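Konness Community Help > Arms and Grippers > Training and Data

How many demos per object, and how much should I mix things up?

Posted by tallgrass_tinker in April

Hi all! I finally have my arm collecting teleop demos and I'm having more fun than I've had with a hobby in years. The job is simple on paper. Pick a food item up from a table, set it down in a tray. Then the other direction, out of the tray and back onto the table.

So far I have 229 episodes, all recorded with the wrist camera, with the same bread roll and the same tray. I trained on them overnight and the policy is really good at exactly that. It goes to the roll, closes, lifts, done. But if I turn the tray a little, or push it to the other side, the arm heads for the old spot and closes on air. If I swap the roll for a banana it hovers and never commits.

My setup: two-finger gripper, one wrist camera, joint positions and gripper opening saved at 30 frames a second. I drive it with a leader arm. I save everything, including the ones where I drop the roll, and I haven't sorted any of it.

What I'd like to know is whether I should keep going until I have several times as many, or start over with more variety. Also, do the bad ones hurt? And is it OK that the wrist camera sees half my garage? I've been thinking about hanging sheets on all sides but it's a lot of sheet.

Thanks, this forum has been great so far.

3 replies

pell_and_co

More data. I had the same thing and it went away when I had more. Also check your camera exposure, mine was on auto and it drove me nuts for a week. Lock it.

Bello Omoregie

Oh, I love this stage! You have a policy that works in one spot, and that means your recording, your timing and your action labels are all probably fine. Plenty of people spend a month getting that far. Please don't throw the 229 away.

I'd stop recording that same layout, though. The model has learned where the roll lives. It hasn't had any need to look for it. If every episode starts with the tray in one place, the shortest path to a low loss is to memorize a reach, and it will happily do that. Another few hundred of the same thing will only make it more sure of itself.

We collect for a small grasping project called Odukoya, and the rule we settled on is 10 episodes per layout and then something has to change. Move the tray, turn it, swap the item, or start the arm from a different height. Change one or two of those at a time. I keep a plain text file open with one line per layout, so that on Wednesday I can see what I skipped on the other evenings. (I always skip the far left corner. My wrist doesn't like it on the leader arm.)

Turning the tray deserves its own paragraph. People slide things around and forget to rotate them, and then the gripper only ever learns one wrist angle. With a long item it matters a lot, as you want the fingers closing across the narrow way. If the item always points along one side of the table, the model never has to work out which way is narrow. Go for odd angles, and let the item sit off center in the tray too, up against a wall sometimes. Those are harder to drive and I'd record extra of them – the finger has to fit between the food and the rim, and you'll find out quickly how you personally like to solve that.

Pick one way of solving it and stick to it, by the way. If half of your demos come in from the left and half from straight above, with the same start, the policy can end up averaging the two and arriving nowhere useful. Some model types cope with that better than others, but while you're learning I'd keep your own style steady.
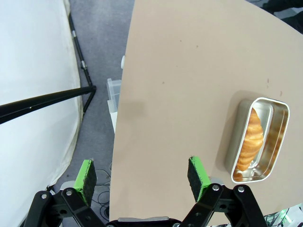
Start poses are where I'd put your next evening. Ours begin with the fingers open and the arm held off to one side, so that the target comes into the wrist view somewhere away from the middle and the model has to steer toward it. The croissant is a good example: it's over on the right, lying lengthwise in a steel tray that sits at a slant, and the gap between the pads is looking at bare table. That gives the first second of the episode something to teach. Compare it with a start directly over the item, where all the arm has to do is go down and close. I still record a few of those, maybe one layout in five. The shiny trays are worth having in the mix as well, with the warm color they pick up inside and the bright rim, and so are plain dull ones if you have them.

About the garage: I wouldn't wrap the whole room. You can see a white sheet over on the left in ours, along with a stand, a storage container under the table edge and cables on the floor, and it trains fine. What I do care about is that the background isn't a clue. If a certain box is always in view when the roll is on the left, the model may learn the box. So shift things now and then, or turn the table between sessions, and keep the tabletop itself clear of anything you don't want grabbed. I'd also give your lights some variety. Shadows from a tray change a lot between afternoon and evening, and a wrist camera gets very close to them.

On the bad ones, sort them into 2 folders. Drops where you gave up go in the first, and I leave those out of training. Drops where you went back and got it go in the second, and those I keep, they're gold! A clean recovery shows the arm what to do after a miss, and it will miss. Just trim any long pause while you were thinking, or it learns to sit and think too.

And for the banana, start adding new items now, even if you only get a layout or two of each. Post a few of your new starts if you like, I'd enjoy seeing them.

marrow_street

Agree with Bello on nearly all of it. One thing I'd add is to hold some layouts back. Pick a few tray positions and an item you never train on, write them down, and test on those each time you retrain. Otherwise you're going by feel. I keep mine on an index card taped to the leader arm.

I use Flevico for playback, and it lets me scrub through a session quickly and tag the drops as I go. The Torkard recorder has tags too but I could never get them to export. If somebody has, please tell me how.

I'm less sure about dropping every failed episode. I tried it both ways on a small set and couldn't see a difference, but it was a small set.

tallgrass_tinker

This is so helpful, thank you! I went out and did four new layouts after dinner, all with the tray turned, and I can already tell I've been starting right on top of the roll every single time. No wonder. I'm leaving the sheets in the closet for now.

Bello, when you move the start pose, do you pick it by hand or let a script choose? I could do either.

Bello Omoregie

By hand at first, then a script once I noticed I had favorites. Keep the script's limits well above the table until you trust it.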